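The Paper That Came With the Mail Boat

For 36 years the town of Prister got its news from a single sheet, folded once and printed on both sides. The Prister Packet sold for 2 cents and carried whatever the mail boat brought up the river from Detine: grain prices, ship arrivals, court notices, and letters copied from bigger papers, often weeks old.

Collectors passed over the Packet for a long time. It has no famous battle reports and no engraved title. Most of the front page is ads for rope, lamp oil, and lost mules.

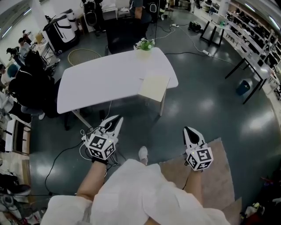
The inside pages are where the reading is. A run of issues from one April follows a quarrel over the ferry at Ouali, where the operator had doubled his fare during high water. Farmers wrote in to complain. The operator answered at length, and the printer charged him for the extra column and said so in print.

Rag paper has kept many of these issues in good shape. The later ones, on cheap wood pulp, are brown and break at the fold. The Tunditano sale catalog listed 93 issues in one lot, with trimmed margins on the early ones and a binding thread still in place. A clean single issue can be had for under 100 dollars. Buyers should check for the back page, as the legal notices were often clipped out.

The last known issue promises a longer report on the new bridge "in our next."

Comments (3)

riverpaper: I have two of the Ouali ferry issues. The operator's second letter is even longer.

M. in Detine: Does anyone know if the library set was ever filmed?

oldtype44: Keep the pulp ones flat and out of the light. Mine cracked in a drawer.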